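**FOR RELEASE: November**

# Setotex Adds Washable Table Covering to Its Naden Household Line

Setotex will begin shipping Naden TC, a woven table covering for small kitchens and shared dining rooms, to retail and trade buyers in November. The product extends the Naden line, which until now consisted of aprons, oven cloths and dish towels. Naden TC is intended for tables used for both food preparation and meals, where a covering is washed several times a week.
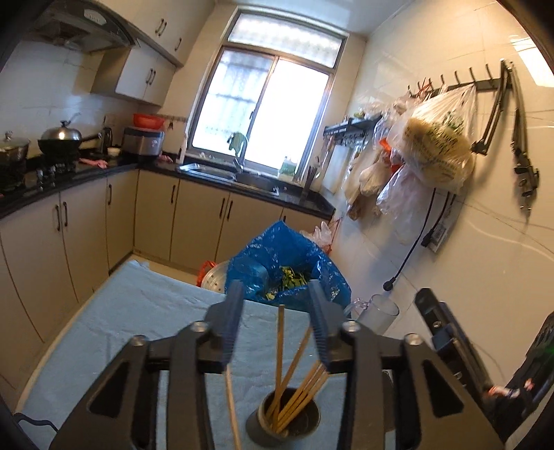
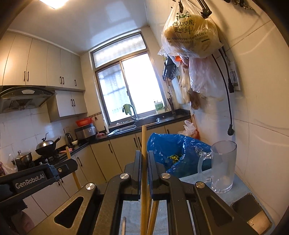 Naden TC is a plain-weave cotton and polyester blend with a soil-release finish applied after dyeing. The finish is bonded at the mill in Pomare, where Setotex moved all of its household weaving last year. Earlier Naden products were finished by an outside contractor. Bringing the step in-house has reduced the time from loom to packing from 17 working days to 10.

**Washing and wear**

In mill testing, samples were washed at 140 degrees Fahrenheit and tumble dried on medium heat. After 71 cycles, shrinkage stayed within the limit set for the line in both warp and weft. Color loss was graded after the same number of cycles and met the standard used for Naden aprons. Cooking oil, soy sauce and tea were used as the staining agents. Tea marks left overnight needed a second wash in most samples, and the care label has been worded to say so.

The fabric is not waterproof. Buyers who need a liquid barrier can order the Nestis underlay, a thin coated sheet cut to the same sizes. The underlay should be wiped clean and dried flat - it must not be put in a dryer.

**Sizes and colors**

Naden TC is sold in six sizes, four rectangular and two round. All edges have a double-turned hem with lockstitch seams. Corners on the rectangular sizes are mitered. Four colors will be available at launch: white, sand, gray and dark green. The round sizes will be offered in white and gray only until spring.

The fabric creases when it is stored folded. Setotex recommends removing the covering from the dryer while slightly damp and laying it on the table to finish drying. It may be ironed on the reverse side at a medium setting.

**Ordering**

Trade orders are packed in cartons of 10, with one size and one color per carton. Mixed cartons are not offered at this time. Existing Naden accounts may order under their current terms. Fabric swatches and the full test sheet are available on request from the Setotex trade desk, which is closed on Sunday.

**About Setotex**

Setotex makes woven household goods for home and trade use. Its product lines are Naden and Nestis.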